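Hello again from the allotments! I've had three weeks of looking at rain through the kitchen window, which is plenty of time to get silly about seed potatoes. The order from Gatti came on Monday and I have far too many (I always do), so if you want first earlies, come and see me before they start walking off by themselves. Pui-shan has already bagged a dozen for the plots by the gate.
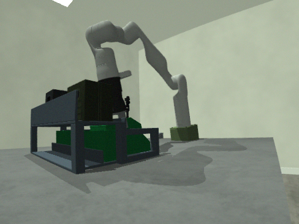

Chitting is the word of the month, then. Egg boxes are fine, or an old seed tray, anywhere light and cool but out of the frost. Mine are on the landing, where Li-hua says they look like an audience. Stand each one with the most eyes facing up and leave them be until you've got short, stubby green shoots. A dull olive green, like the little block near the back of that grey tabletop, is a colour I'm always pleased to see on a shoot, but on the potato itself it means you mustn't eat it. Plant it by all means!

Now, the water butts. We've raised £326 so far towards the new ones and need £350, so we're very nearly there, and I'd love to have it done before the open morning in March. Shafiq is baking again. His ginger cake went in 12 minutes last time and I didn't get a slice, so I'll be standing at the front of the queue this year with my plate out.

A few people have asked me about the soil on the bottom plots. It's heavy stuff and it's sodden, so please stay off it if it sticks to your boots. I dug mine too early two years running and ended up with something you could have built a house from. Put a board down if you really must get to your leeks.

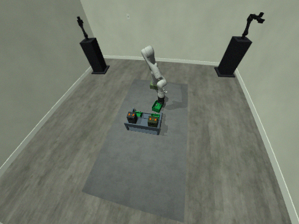 White robot arm over a bright green crate.

Szu-yu has spare broad bean plants in pots, ready to go out under fleece, and Yoga is after anyone with rhubarb to divide. He'll swap for raspberry canes, and they're good ones, I've got a row of them myself. Leave a note in the shed with your plot number on it and he'll come and find you.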